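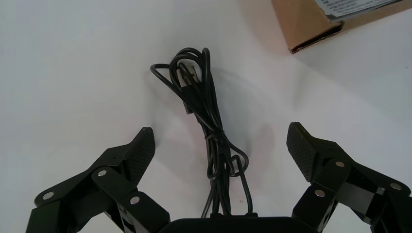
The USB cable, still in its bundle

3. Unpacking the cable and the leaflet

Okay, box time! I like to do this on a clear, light-colored table so I don't lose anything small (I once spent an evening hunting for a screw on a brown rug).

1. Find the black cable with the USB plug on one end. Leave it bundled for now – you won't need it until section 5.

2. When you do open it up, work the tie in the middle loose with your fingers. Please don't use scissors! I nicked a cable on my first Wolby that way and had to order another.

3. Let the cable relax on the table for a few minutes and smooth out the loops by hand.

CAUTION: Never pull on the plug end to get a kink out. Hold the cable itself.

4. Open the lid of the box all the way and find the printed sheet.

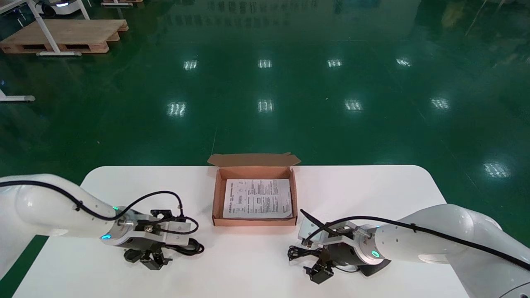 Box open, with the sheet lying flat inside

5. Read the sheet once before you plug anything in. The print is small and packed tight, so I take a picture with my phone and zoom in.

NOTE: Hang on to the box. Adanech Tsegaye at Endale handles our returns, and she'll want everything back in it, sheet included.

6. Put the cable somewhere you'll remember and go on to section 4. If your cable is missing, write to me (Bukola) and put order code 1157 in the subject line.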